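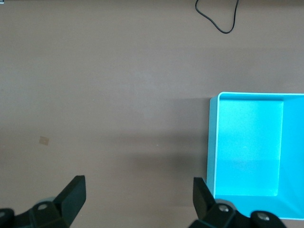 Can you rent one of these arms for just a month?
Sure, Vandbridge rents by the month, and the price is 147 with delivery, as long as you carry it up the stairs yourself.

That was the whole exchange, me typing and Benedek Bognár typing back, and two days later I was on my own landing with a crate against my shins, thinking about my life choices. I repair and sort old buttons for a living (yes, there's a living in it, a small one), and my aunt Margit had left me the stock from her shop, and I was so tired of buttons. The arm was going to do the sorting. It was called the Zerus, and I loved it before I got the lid off.

Setup took me until midnight. The booklet said an hour, but the booklet had never met my kitchen! I had the thing bolted down, then unbolted because I couldn't open the fridge, then bolted down again a little to the left. You teach it by holding its wrist and moving it where you want it to go, pick up, carry over, let go, and it's a strange feeling, like showing a very polite child how to set a table. I showed it 12 times. On the next try it went by itself, picked up a coat button, swung over, and dropped it on the floor.

I wrote to Benedek. He wrote, "Did you tell it where the box is?" I had moved the box. I'd moved it to make room for my sandwich.

So we started over, the Zerus and I. By the second week it could do horn and brass, and it got through 1000 in an afternoon while I sat there with my feet up and the radio on, feeling rich. Mother-of-pearl it couldn't stand. It would close on one, stop, open, close again, and I'd find myself saying "take your time, sweetheart" out loud to a rental.

Then Jolán Szilágyi from downstairs came up to complain about the humming and stayed for three hours. She'd bought from Margit for years. She picked a green glass button out of the heap, held it to the lamp, and told me which coat it came off and who had worn it to whose wedding.

"Does your machine know that?" she said.

I told her it knew green.

The rental runs out in December. I've asked Benedek for one more month, and Jolán is coming back tomorrow at four, with cake.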